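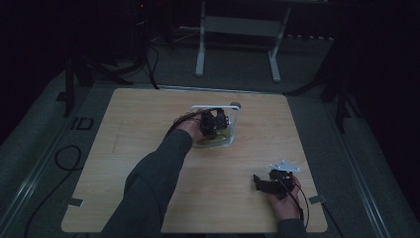
Do go when it's raining, a reader had written under my last piece on Bededdale, you'll have more time to look at everything and you won't feel you ought to be up a hill. It rained from breakfast onwards, so I took the advice and went to the Nallico open day at Sitthorpe, and I'm very glad I did.

Posted 2025-01-15

I should explain for anyone new that I have a weakness for household things. Other people come home from a trip with pottery or a nice cheese, and I come home with a dustpan. So when I saw in November that Nallico was opening its doors at the old Dawber building, with the kitchen and cleaning ranges set out for visitors to look at, I wrote it straight on the calendar and then talked about it, I'm told, rather a lot.

The 166 bus takes you most of the way. It goes all round the villages first, and the windows steam up, but it stops at the bottom of the lane and from there it's an easy walk, with a pavement nearly the whole way. There is parking too, though the entrance comes up quickly after the bend and I watched a couple of cars sail past it.

Entry was £3, with tea included (proper tea, in a mug). The visit is meant to last 90 minutes and you go round in small groups, which suited me because I like to hear other people's questions. Ours was a chatty lot. By the time we had hung up our coats two ladies were already deep in a discussion about limescale, and I joined in.

There are five rooms in all. The first has the old catalogues, and I could have spent the whole morning there. The drawings are lovely, and the washing-up bowls are described in the sort of language you'd now only see used for a car. Then you go through to storage, where I learned something about myself, namely that I have very strong feelings about handles.

It started with the clear containers. I have always bought tubs with lids and never given a thought to how one gets them down from the top of the cupboard. A clear tub with a white handle standing up over it is a different business altogether. You can see what's in it from underneath, so to speak, and you have something to take hold of. I'd keep the dishwasher tablets in one, or the odds and ends from under the sink that never stand up by themselves. A man in our group wanted one for seed packets, and I thought that was very sensible, and then somebody said teabags, and we were there for quite a while.

My one grumble is that a handle which stands up needs headroom. My shelves at home are close together — they were put in by whoever had the house before us, and I can only think they owned nothing taller than a saucer — and I'd have to measure before buying. I had brought a tape measure, as it happens, but of course it was the cupboard I needed to have brought.

Cleaning comes after storage, and this was the room I had really come for. I've been through any number of scourers in my time. The flat sort is cheap and gets into corners well enough, but after a roasting tin or two my fingers ache, and I end up holding it by one edge like something the cat has left. So I made straight for the scrubbers with handles on top. 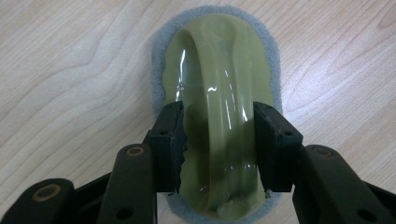
The arched handle is what won me over. It runs the long way, so you can push with the whole arm, and your knuckles stay up out of the mess. I liked the green as well, that see-through olive you get in old bottles. I know colour oughtn't to matter in a thing for scrubbing pans, but it's going to sit beside the tap every day of its life and I shall have to look at it.

There was some disagreement in the group over rounded scrubbers in general. One lady held that an oval pad is no good for square tins and that you want a proper corner. Another said she did her corners with an old toothbrush anyway and always had. I can see both sides. For the bath and the hob I'd want the oval without a second thought, and for the tin I make flapjacks in I'd probably soak it and hope, as I do now.

I did ask whether the pads could be bought separately, and was told to look in the shop, and then I got talking in the shop and clean forgot. If anyone going later in the year could find out, I'd be grateful.

The last two rooms are brushes and what they call laundry, though it was mostly pegs and airers. We were running behind by then, so I can't tell you much, except that there's a wooden airer I have been thinking about ever since. The shop is by the way out. It takes cards, and they'll wrap anything awkward in brown paper if you're going back on the bus.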